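4 Apr 2023

So I've finally given in and started growing my hair out again, after six years of keeping it short enough to dry with a tea towel. My last proper trim was in September and it's now at that awkward stage where it flicks out at the sides whatever I do (I look like a startled duck on windy days!).

I've changed two things. I only wash it every third day, and I've swapped my old shampoo for a plain bar from a little shop in Velley, which smells of rosemary and lasts for ages.
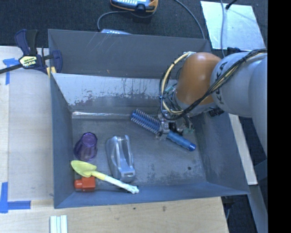
Should you brush curly hair when it's dry? Mine goes to fluff if I do, so I wait until it's damp and full of conditioner, then start at the ends and work up.

Next job is finding a decent hat for the summer.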